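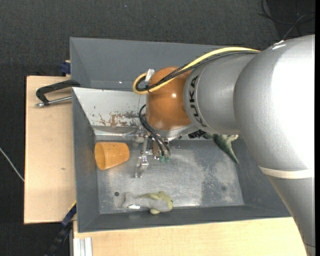 3.2 The bin

Figure 2. The parts bin at Dosidville, with the arm over it.

I'll admit I got rather fond of the bin. Mieke Kramer and I spent most of January arguing about its sloping walls — she wanted them steeper, I wanted to leave well alone — and in the end we left them. The floor is flat galvanized metal, scuffed and mottled, with a rough patch towards one side that we came to call the beach. We logged 570 picks over 4 layouts, and 166 of them began on or beside the beach (Dirk De Smet kept the tally). I'd expected the corners to give us more bother than that patch! Section 3.3 takes the corners separately.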